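Workshop notebook, soap and cream bench
7 November 2010

Third batch of the calendula balm today. I used the Karras beeswax again because the other one had a smell I do not like, a little like smoke. The recipe is the same as in September, only the wax is changed: 20 g wax, 80 g oil. In September I wrote 40 g wax in the book, which was wrong, and I am sorry if somebody made it from this page. It becomes hard like a candle. I have crossed it out now.

Oil was from the jar that stood in the Zasesberg window since summer. I strained it through cloth, then again through paper filter, which was very slow. Next time only the cloth, pressed by hand, and let the rest sink overnight. The colour is good, deep yellow. There was still some fine dust from the petals at the bottom of the jug and I left it there with the last spoon of oil.

Melting: water bath, low flame. I took the bowl off when there was still one small piece of wax swimming and it melted by itself while I stirred. This is better than to wait on the heat. Poured quickly into the tins. The first tins have a smooth top, the last ones have a ring near the wall, so the balm was already too cool when I arrived there. Warm the tins before? In the Dorkura workshop they put them on a tray over the radiator and their tops look like glass.

Grainy texture from the last batch: I think it is the shea butter and not the wax. It was melted, then cooled in the kitchen for many hours, and it had time to make small grains. Today I left the shea out completely so I can compare. If this batch stays smooth for a month, I will put the shea back and cool the tins fast in the fridge, to see if the grains come again. Please do not put both changes in one batch, or we will learn nothing from it.
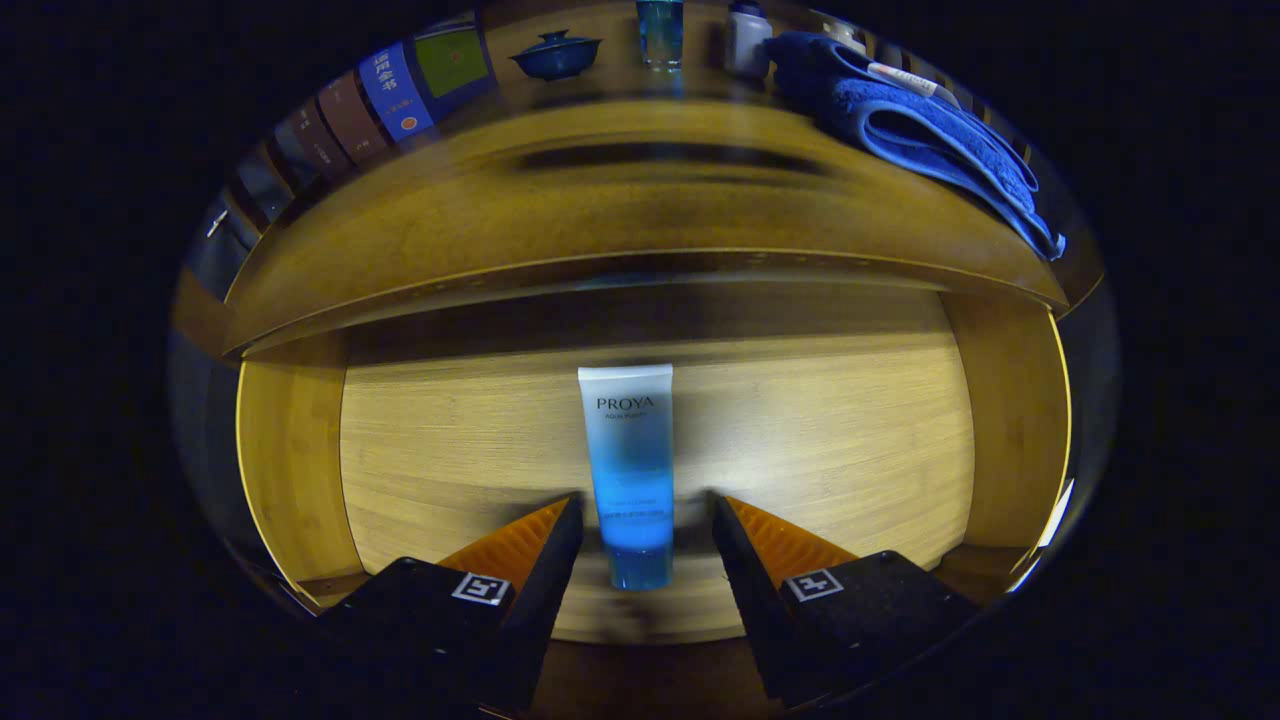 Packaging is still the open question. Tins are nice to look at, but customers at the Plavberg market ask for something they can use without putting the finger inside, and they are right. For the lotion I would like a tube. The PROYA cleanser has the form I have in mind, standing on its cap, with the flat end up, and I like also how the white goes slowly into the blue, although for calendula we would need white into yellow. The question is how to close the flat end. With plastic tubes one needs a heat sealer, and a hair straightener is said to do it for small numbers. I will try on empty tubes first, then with water inside, lying on paper overnight. For the balm a tube is no use, it is too stiff to squeeze, unless we go down with the wax, and then it will run in a hot car.

Labels: the ink came off where my thumb was oily. Laser print should hold better than the inkjet. I must also make the ingredient line larger, my own mother could not read it with her glasses on.

Cleaning. The jug and the spoon have to be wiped with paper while they are still warm, and only after this washed with hot water and soap. Do not pour wax in the sink. The drain was slow again this week.

To do:
order tubes, 2 sizes, ask for samples before paying
more cloth for straining
try the Karras wax in the lip balm also
write batch number on the bottom of the tins, not on the lid, the lids get mixed

Left to cool on the lower shelf with a towel over them. Look at the tops tomorrow before anybody moves them.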